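3.2 Collecting the demonstrations

Before I get into numbers, a quick word on what I mean by an example, since I've seen the term used at least three different ways. For us, one example is one full attempt at one part: an arm starts from its rest pose, goes for a peg or a block, and tries to get it into the place we named at the start. That's it. We don't string parts together, and we don't clean up the slow bits in the middle. Everything in this section was recorded at the Flonau bench, with the board we call Medina.
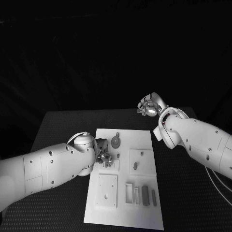
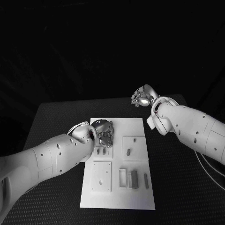
Figure 4. The Medina board on the Flonau bench at two moments, with both arms in view. The left hand is over the board in each.

I wanted the board to be boring to look at. White fixtures, grey parts, dark mat, dark background. My first board (I'm a little embarrassed by it) had a different bright color for every part, and the model I trained on it learned the colors beautifully and the shapes hardly at all. Swap two colors and it fell to pieces! So on Medina the policy has to tell an oval peg from a round one by its outline and its shadow, and a block from a thin bar by how wide it is. That makes the task harder for the person driving the arms too, and I'll come back to that.

The target for this round was 3,000 usable examples. We ended up recording 3,968 attempts, which left us with plenty of room to throw things out. I went through the discards myself over most of November, and the biggest pile by far was what I call nudges: the fingers brush a neighboring part on the way in and the part ends up somewhere new. The attempt may still succeed, but the label for the neighbor's position is then wrong for the rest of the recording. I thought about keeping those and fixing the labels by hand. I got through one evening of it and gave up.

Failed attempts are a different story, and I'd argue for keeping them. We held on to 1,000 that failed cleanly, meaning the hand missed the part or the part missed the hole and nothing else on the board moved. They sit in their own split and are used only to train the success checker, never the policy itself.

Each recording session used the same short routine. The driver puts the parts back in their start places, shifts the board a little by hand, and then runs 5 attempts before shifting it again. We let the board sit crooked on purpose. In an early version we clamped it down square to the table edge, and the policy got so used to that one pose that a small turn of the board sent the fingers straight into the rim of a plate. Shifting the board costs a few seconds each time and I would not skip it again.

Driving was done through Altico, our remote control software, with one person in charge of both arms. Most people found the idle arm more of a bother than the working one. You forget it, and it drifts. We told drivers to park it up and away from the parts, but we didn't fix an exact pose for it, so the data has a fair spread of idle poses in it. The effect of that spread on the policy is tested in Section 5.

All recordings were stored with the raw joint readings next to the head view. The trimmed set, which we call Utside, is the one used for every result from here on.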